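Ukwood Toy and Learning Library
Progress Report to the Parkow Fund
Reporting period: January through July

1. Overview

The grant from the Parkow Fund supports the extension of our lending service to families with children under the age of five in the Nigatu district. At the close of this period the library had 231 registered households. Lending operates from the main site and from 10 outreach stops, most of them at clinics and housing offices. Three stops opened later than planned while we waited for access agreements, and the July figures reflect only a few weeks of activity at those locations.

2. Lending and membership

Borrowing was slow through the winter and picked up in April, when the evening opening was moved from 5:30 to 4:30 at the request of parents. Puzzles, building sets and sorting toys remain the most requested categories. Ride-on toys are popular but difficult to store and transport, and we have stopped offering them at the outreach stops.

Late returns are higher than we would like. The reminder system, which runs on the Illurine catalog software, sent messages only in English until May. Messages now go out in four languages. It is too early to report whether this has made a difference.

3. Staffing

Szu-yu Lai joined as outreach coordinator in February and has taken over scheduling for all stops. The part-time cataloging position was vacant for 13 weeks. During that time new stock was entered by the lending staff, and a backlog developed that has not been fully cleared. Wiebke Baumgart continues as project manager and remains the contact for the Fund.

4. Collection and safety checks

Grant money in this period was spent mainly on replacement stock for the under-threes. Every item is checked for cracks, sharp edges and missing pieces when it comes back, and sets with small parts are weighed against the figure on their card. The weighing has shortened the check-in process considerably - staff previously laid out and counted each set by hand.

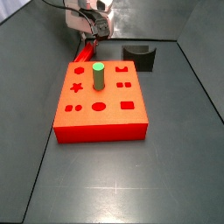

Some 10 percent of returned sets were held back for missing pieces. Most were completed from spares and went back on the shelf within the month. We propose to keep the spare parts budget at its present level.

5. Budget

Spending is slightly under plan as a result of the vacant position. We request permission to carry the unspent salary amount into the next period and apply it to cataloging hours. Van costs were higher than budgeted - the difference was met from membership fees. No other changes to the approved budget are requested.

6. Next period

The remaining outreach agreements are due for renewal in the fall. We will also survey member households on opening hours and will include the results in the next report.

Ukwood Toy and Learning Library | Contact | Privacy | All rights reserved | Back to top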